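Firnthorpe Money Blog > Benefits > How-To

How to Recertify Your Food Benefits Without Losing a Month

My renewal packet came in September and I let it sit under the fruit bowl until it was nearly too late. Don't be me! I've done this a few times now, so let me walk you through how it goes in our county.

1. Find the due date. It's on the first page, top right, in tiny print. Circle it.

2. Gather your pay stubs. They wanted every one from the last month (I had 2, plus a note from the Carrillo bakery for my weekend shifts).

3. Write down your housing costs. Rent, heat, water, all of it. My heat and water run $299 in a bad month and I left them off my first year, which cost me. Ask if you're not sure what counts.

4. Fill in all 16 pages, even the ones that seem silly. Write "none" if it's none. Blank boxes got mine sent back.

5. Turn it in and get a receipt. I go to the Puvia Street office before 9 a.m. and ask for a stamped copy.

6. Answer the phone! The interview call came from a blocked number seven days later, and I almost let it ring. My neighbor Pascal Leclerc missed his and had to call back all week to get a new slot.

If your hours change after that, report it and keep a copy of whatever you send.
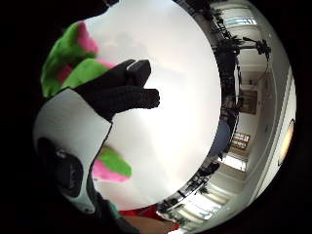
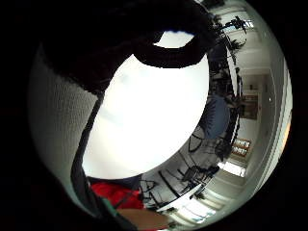

Dark glove and smooth white curves, both photos

Filed under: Benefits, Paperwork, Family Budget
16 comments | 7 shares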